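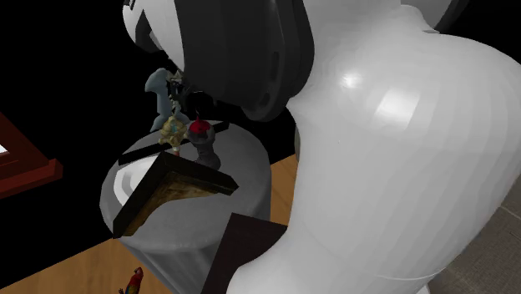 How long does a Covolon sharpening stone last?
Two years of weekly use for most kitchens, longer if you keep it flat.

**Covolon Two-Sided Water Stone, 300 / 4000**

Coarse side for chips and really dull edges, fine side for finishing. One stone, most of what a home cook needs. Soak the coarse side ten minutes before you start. Fine side just wants a splash, dont leave it in the sink overnight.

- Grit: 300 and 4000
- Weight: 2 lb, boxed
- Rubber base included
- Price: $159, flattening plate included

Back in stock since June. The old box said Lloyd on the lid, same stone, same maker, only the label changed. If you've got a Lloyd base the new stone fits it.

**Not for** serrated knives, ceramic blades or scissors. For those see the Ruletti rod, seperate page.

**Shipping.** Goes out from Omuvville every weekday, order before noon. Nothing leaves on a Sunday. Pickup at the counter is fine, call first so we can set one aside.

**Returns.** Unused, dry, in the box. Cracked in the mail? Send a photo of the box and the stone, we replace it.

**From buyers**

"Took a while to get the angle. Paring knife goes through tomatoes now. Base slides a little on my steel counter, damp towel fixed it." Florin Ilie

"Coarse side dishes faster than I'd like. Fine side is lovely." Hertta Suominen

Replacement bases and plates sold on their own, ask at the counter or add a note at checkout.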